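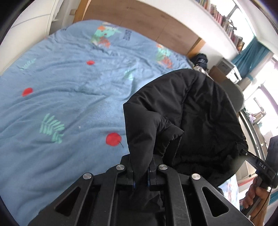
4. Washing and drying the Nirken jacket liner

Read this section before the first wash. The sewn-in label promises 100 washes. We have not seen that figure tested, so treat it as a hope.

1. Close every zipper and empty the pockets.
2. Turn the liner inside out.
3. Set the machine to 30 °C, gentle cycle. Ignore the "Quick" program – it rinses badly, whatever the panel says.
4. Add a small dose of liquid soap. No softener.
5. Tumble dry on low, stopping to break up clumps by hand.

Note: "Self-restoring loft" is the seller's wording. Ours went flat until we shook it.

CAUTION: Do not iron. Do not wring.

4.1 Checking for damp spots

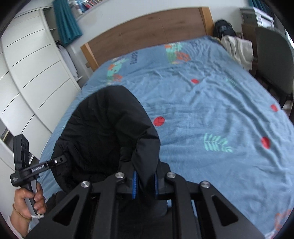 Damp filling hides in seams, and a dryer's sensor will miss it. Lay the liner out and feel along each quilted section before you put it away. Dark fabric makes this harder, as a black garment on a light blue duvet shows: the creases and folds read much alike by eye. Pinch the padding between two fingers and compare it with a part you know is dry. If in doubt, run the dryer again for 30 minutes.

Note: Storage bags are covered in section 7. You may not need one.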